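Grip Fault Investigation: Soft Item Pickup
Sem Maes and Parveen Kazmi
Prillstead, second semester project
Submitted February 24, 2019

Background

Our project was to collect pickup trials with a hand-held gripper and use them to set the closing limits for the Erkent arm. The arm is meant to tidy clothing and soft toys off a floor or a bed. We started in July with towels, which gave us very little trouble, and then moved to small garments.

This report covers the slipping fault that stopped the garment trials and the pinch incident that came out of it. The towel results are in our first report and are not repeated.

What went wrong

We did 222 garment trials. In 28 of them the item was recorded as held when it had been dropped. We only noticed when Parveen was checking the log against her handwritten notes and the two did not match. The log decides that something is held by looking at how far apart the fingers are when they stop closing. A thick fold of knit keeps the fingers apart, and so does a finger that has jammed partway.

At first we blamed the fabric. Ribbed knits stretch when they are lifted, so the fold between the pads gets thinner and can slide out. We repeated the worst trials with a firmer squeeze and still got false holds, including some where the fingers had closed on nothing.
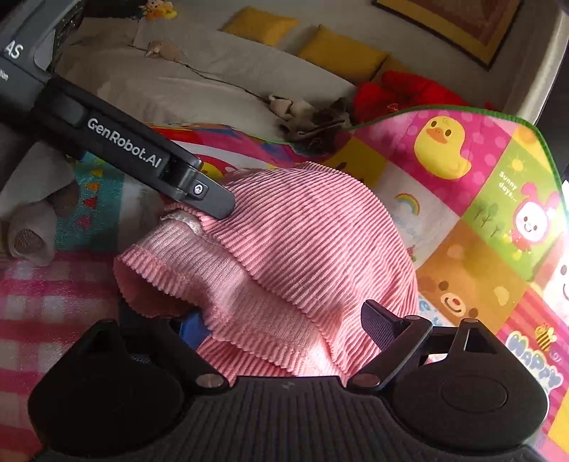
The real cause was lint. Fibres had worked their way into one of the pivots, and after a long run of knits the linkage would stick before it was fully closed. The Videck software read the gap as a garment. Cleaning the pivot fixed it for a while, then it came back. Sem kept a record of the cleaning and the fault returned after 14 knit trials the first time and sooner after that.

The pinch incident

While we were looking for the fault, Sem put his thumb near the linkage to feel where it was catching. It let go suddenly and closed on him. The skin was bruised but not broken. He had not switched the logging rig off, and we did not have a rule saying he should. We reported it to the lab supervisor the same afternoon and trials stopped for 2 weeks.

Changes made

The pivots are now brushed out before each session and again at the halfway point. The fingers are closed empty before every batch and the reading must return to zero, or the batch is not started. Nobody touches the linkage by hand. If it sticks, the rig is turned off and the joint is freed with the plastic tool from the Tarar kit.

We also marked the 28 bad trials in the log instead of deleting them. We thought the next group might want them for testing a better hold check.

Remaining problems

The zero check only finds a sticking joint before a batch, so one that starts to stick partway through could still be missed. A second sensor in the finger pad would be a better answer, but we did not have the budget or the time to fit one. Lace and other thin trims have not been tested on their own.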